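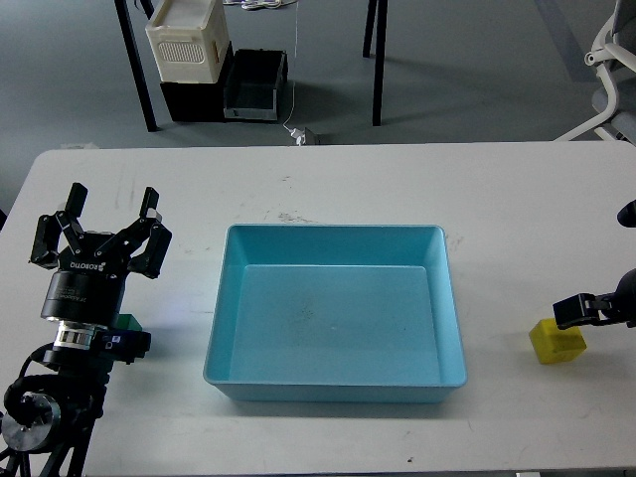
Blue plastic tray on a white table.

Home bakers wanted for the Mollent bread study

Plirkivon is looking for people in Zanomton and the villages nearby who bake bread at home and would like to take part in a study on how bread keeps. We have 34 places. The study begins in May and lasts four weeks.

What we want to learn

Most advice on storing bread is written for bread from a shop. Home bread is different. It has usually a thicker crust, it is cut in uneven slices, and in many houses it stays on the board until the evening. We would like to know how long a normal loaf, baked in a normal kitchen, is still pleasant to eat, and what people do with it when it is not pleasant any more. The results will be used for a small printed guide which every participant receives free of charge.

Who can take part

You should be 18 or older and bake bread at least once a week. The type of oven is not important. You may use yeast or sourdough, but please stay with the same one for the whole study. Bread machines are allowed too, only we ask you to say so in the form, as we compare these loaves separately.

We are sorry that we cannot accept people with an allergy or intolerance to wheat or rye. If you cook for somebody with such an allergy, please speak with us before you apply.

You do not have to be a good baker. Last year we had too many beautiful loaves and too few ordinary ones, and for a guide that should help everybody this was a pity.

What you will do

Each week you bake one loaf after our recipe and one loaf after your own. We give you the flour, the salt and a paper bag for the storing. For the first two weeks both loaves are kept in the paper bag. After that you choose between a bread box, a cotton cloth or the freezer, and you keep to your choice until the end.

Every day you cut one slice, press it with the thumb, taste it, and write a few words in the notebook. It takes 10 minutes, perhaps less when you are used to it. Please write in the words you would use at home. "Like a sponge" is more useful to us than a mark from one to five.

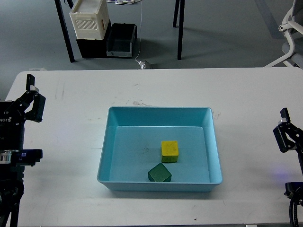 If you forget a day, leave the page blank and continue the next morning. Do not fill it in later from memory. A notebook with gaps is still a good notebook, and we read all of them from the first page to the last.

There are two meetings, one at the beginning and one at the end, both on a Sunday at 3 pm in the Oakley building. At the first we hand out the flour and go through the recipe together. To the second please bring your notebook and, if you wish, the end of your last loaf. Children are welcome at both. The entrance is at the side, next to the bicycle stands, and there is a ramp.

What you receive

All ingredients for the study loaves, the printed guide, and a voucher of 40 pounds for kitchen goods, which we hand over at the second meeting. We cannot pay for gas or electricity. Bus tickets to the Oakley building are paid back if you keep them -- the paper ones or a picture of the screen, both are fine.

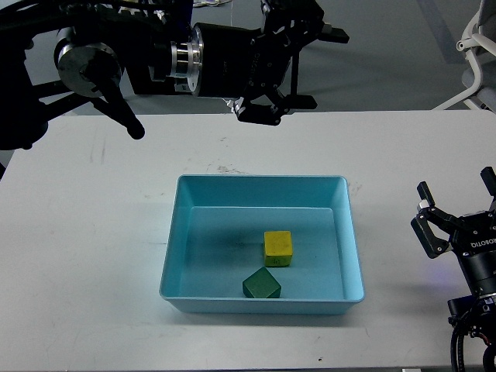
One participant of last year's study wrote to us afterwards that the daily slice was easier than expected, but the flour was heavy to carry home: "Tell the new people to bring a rucksack. And tell them the recipe dough is wetter than it looks on paper, I added flour the first time and had to start again."

We have corrected the recipe in this point. The rucksack is still a good idea.

Your data

We keep your name and address only until the vouchers are given out. The notebooks are copied without names, and you get your own back if you want it. You may leave the study at any time and you do not need to give a reason.

How to apply

Please ask for the form at the Plirkivon desk in the Oakley building, or write to us and we send it by post. Tell us shortly what kind of bread you bake most often, for how many people, and where you keep it now. We answer every application, also when the places are full -- in this case we put you on a waiting list if you agree.

Applications from households which have not taken part before are considered first. Only one person per household, please.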